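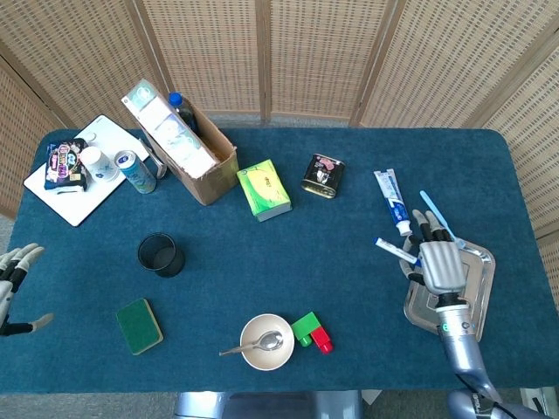 A snack bag, a paper cup and a drink can will each have a different place to go under Onley's new sorting rules.

Onley to switch to three-way curbside collection in January

By Audrey-Anne Campbell
2020-11-30

Households in Onley will be putting out their trash a little differently once the holidays are behind us. The town and its hauler, Stevach, have agreed on a new curbside collection that splits what now goes into a single recycling cart into two, with regular trash picked up as before. The change starts in the first full week of January, and the new carts, which have gray lids, will begin turning up at the end of driveways a couple of weeks ahead of that.

If you have lived here any length of time you will remember the last big change, when the old open bins went away and we all got the tall carts with wheels, and you may also remember the windy morning right after it when half of Mill Road's newspapers ended up in the creek. Town Hall remembers it too. Finlay Kerr, who runs public works, brought it up himself when I stopped by his office, and he would like it known that the new lids latch.

"I've had that morning described to me by a lot of people," Kerr said. "Some of them more than once. We tested these on the hill behind the depot, on a day when I could hardly keep my hat on, and they stayed shut."

The new arrangement covers 1,984 households, meaning every single-family home and duplex inside the town line, plus the row houses along Jirell Street that were left out the last time around and have been hauling their own cans and cardboard to the transfer station ever since. Apartment buildings with their own dumpsters will stay as they are for now. Kerr said he hopes to get to them by the end of next year but didn't want to promise it in the newspaper, so please consider it not promised.

What goes where

Paper and cardboard will go in the new gray-lidded cart. That takes in newspapers, mail, cereal boxes, egg cartons of the pressed paper sort, and shipping boxes, which a great many of us have been seeing more of this year. Boxes should be flattened. They don't need to have their tape or labels peeled off, and Kerr was quite firm about this, having heard from one resident who had been soaking hers in the bathtub.

Metal, glass and plastic bottles, tubs and jugs stay in the blue-lidded cart you already have. Drink cans go in there, as do soup cans, jelly jars and milk jugs. A quick rinse is plenty. Cans don't need to be crushed, and in fact Stevach would prefer they weren't, as the sorting line has an easier time telling what they are when they still have their shape.

Everything else is trash, and that is where the disappointments come in. Snack bags are trash. So are candy wrappers, the pouches that juice and baby food come in, and any bag that crinkles and is shiny on the inside. Paper cups are trash as well, even though they have paper right there in the name, on account of the thin lining that keeps your coffee from soaking through. The plastic lid from the coffee can go in with the bottles and tubs if it's clean, and the cardboard sleeve can go in with the paper, so a single cup of coffee can now send you to all three carts, and a few people have already pointed this out to Town Hall with some feeling.

Pizza boxes got the longest discussion of anything at the public meeting earlier this fall, which was held by phone and ran until well past ten. The answer, after all that, is that a clean lid can be torn off and put with the paper, and the greasy bottom goes in the trash. Plastic grocery bags still can't go in any of the carts but the trash, though the bins just inside the supermarket door will take them.

Why the change

Money is most of it. Paper that has been riding around with half-empty soda cans and broken pickle jars comes out damp and gritty, and the mill that buys Onley's paper has been turning back more of it every season. When a load is turned back, the town pays to have it hauled a second time and then pays again to bury it. Keeping the paper by itself should put a stop to most of that, according to Kerr, though he was careful to say that he won't know how much is saved until there have been a few months of it.

The town sent a questionnaire out with the water bills over the summer and got 1,198 of them back, a number that surprised everyone at Town Hall and wore out one letter opener. Most people who answered said they would be willing to keep their paper separate. A good many also wrote in the margins, and Kerr has kept those pages in a folder, which he let me look through. Several people asked for a smaller cart. One asked for a cart in a nicer color than gray. One, in very neat pencil, wanted to know whether the drivers were getting enough breaks.

The request for smaller carts was heard. Anyone who would have trouble moving the full-size one, or who hasn't the space for it, can ask for a narrow version that is the same height but takes up a good deal less room against a wall. The first 100 narrow carts are already at the depot and will go to whoever asks first, and more can be ordered if those run out. There's no charge for either size.

When it gets picked up

Trash will be collected every week on the day you have now. The two recycling carts will take turns, paper one week and bottles and cans the next, so you should never have more than two carts at the curb on the same morning. The side of town north of Siu Creek will begin with paper, and the south side will begin with bottles and cans. A calendar is coming in the mail with the weeks marked in color, and there will be extra copies in the box outside the library for anybody whose calendar goes astray or gets chewed.

Carts should be out by six in the morning with the wheels toward the house. Please leave an arm's length between them if you can manage it, and keep them clear of mailboxes and parked cars. After a snowfall it's fine to set them in the mouth of the driveway, but please don't stand them on top of the snowbank, where they have a way of coming down by themselves.

For the first month, a cart with the wrong things in it will get a paper tag explaining the trouble and will be emptied anyway. After that, the driver may leave it for you to sort out before the next pickup. There are no fines, and Kerr said he isn't looking to bring any in.

"People mean well," he said. "I'd guess I've put the wrong thing in the wrong cart twice this week, and I wrote the leaflet."

Help with carts

Residents who can't bring their carts to the curb because of age, illness or a bad hip can sign up for back-door service, where the crew walks up the drive and fetches them. There are 70 homes on that list at the moment and they'll be carried over without having to do anything. New requests can be made by phone or by a note dropped through the slot at Town Hall, and a doctor's letter is no longer needed. If you have a neighbor who might like to be on the list but wouldn't care to ask, you could do them a kindness by mentioning it.

Stevach has asked me to pass along that the crews will be wearing masks and keeping their distance this winter, so if they don't stop for a chat the way they usually do, it isn't for lack of wanting to. They also thank the family on Jirell Street who left out the banana bread.

Old recycling bins, the open kind, can still be found in plenty of garages around town, my own included. They won't be collected if you set them out with recycling in them, but they can be dropped off at the transfer station on any morning it's open, or kept for boots and firewood. The station will go on taking cardboard, scrap metal and yard waste on its regular winter hours, and Jirell Street residents who have grown fond of the drive are welcome to keep coming.

Questions about the new carts can be taken to the public works window at Town Hall, where the staff will answer through the glass, or left on the department's answering machine at any hour. Requests for narrow carts should be in before the middle of January. Christmas trees will be picked up separately, as always, with the tinsel off.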